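Screen Time at Home: progress report to the Zacharias Fund
Prepared by Emanuel Dumitrescu, 29th November

Our grant was for helping families in Clirneo agree on how much telly and tablet the children get, and then stick to it past teatime. We have now run five evening sessions at the Bundo community rooms. Fourteen families signed up, which pleased us, and three dropped out, one of them by text message during the session on putting phones away.

The household agreement has gone down better than expected. Each family writes its own, and we only ask that the grown-ups sign it too. This has proved the sticking point. Children will accept a limit on cartoons with fairly good grace until they learn that Dad's football highlights are exempt under a clause he wrote himself.

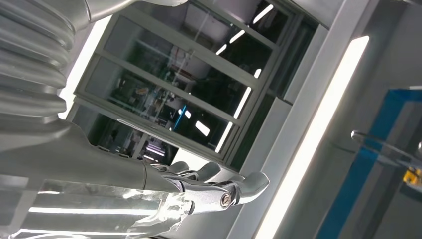

We have since reworded the template so that it applies to everybody in the house, including visiting grandparents, who turn out to be the heaviest users of all.

Less happily, the shared viewing diary was a flop. Most came back blank, and one had been filled in for the whole month in the same pen, with a suspiciously high number of nature programmes. We have dropped it and put the printing money towards the board game lending box, which goes out every week and comes back with most of its pieces.

The Gellureo bedtime timer is still on trial in three homes. Parents like it. A seven-year-old in one of them worked out how to reset it before her mother had finished reading the leaflet, so we will be asking for a version with a lock.

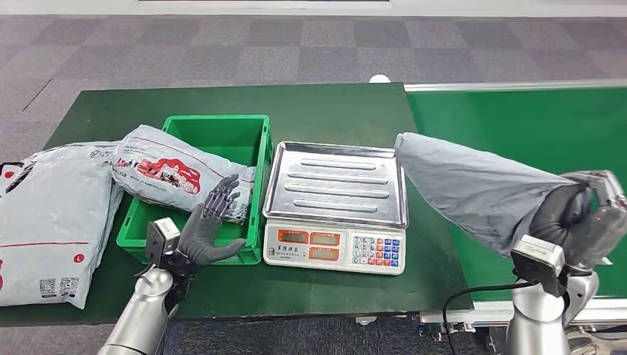
Green crate, scale and mailer bags on the worktable.

Spending is within budget apart from biscuits, where we underestimated badly. We would like to move what remains of the diary money to cover this and hope you will agree.

In December we will hold one last session before the holidays, on new devices as presents and how to survive them. A full set of accounts will follow with the final report.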